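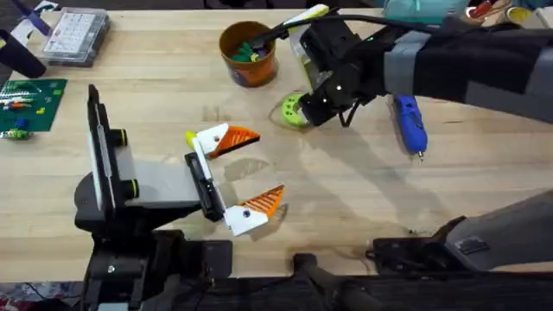
Gwawr Prosser told her beginners that a robot arm is bad at guessing, and that most of what they would do in the club was take the guessing away.

She runs the Pollness robot club for kids in grades four to six. It started in January. The big project for this term is called Parri, and it has one goal: two robot arms have to tidy a table of small things and put each one where it belongs.

How does a robot arm pick something up?

Your own arm bends at the shoulder, elbow, and wrist. A robot arm bends at joints too, and each joint has a motor. A computer tells every motor how far to turn. At the end of the arm is a gripper, which does the job of your hand. The grippers in the club have two fingers. They open, move to each side of an object, and close.

Some shapes are harder than others. A ring lying flat on a table is low, so the fingers have to come down close to the wood without bumping it. A block of foam is easier. It squashes a little when it is squeezed.

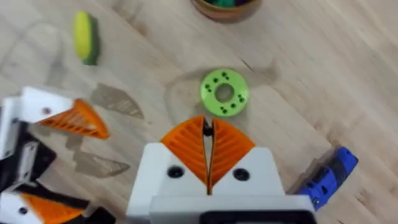
Why do the orange fingers have ridges? Ridges help them hold on to things, the same way the bottom of a sneaker helps you hold on to a gym floor.

The club practices each move many times. On the last practice sheet the arms made 200 tries at picking up small toys, and 62 of those were misses. The kids wrote down every miss and what kind it was. Sometimes the fingers closed too soon. Sometimes they closed in the right place but the toy slid out.

To enter the Trurkmont contest, a team needs 95 good pickups in a row. Each team also brings a notebook that shows its practice tries, including the bad ones.

Try it at home

Put on a pair of mittens and hold your thumb apart from your other fingers. Pick up a coin, a sock, and a pencil. Now close one eye and do it again. Write down which one was hardest.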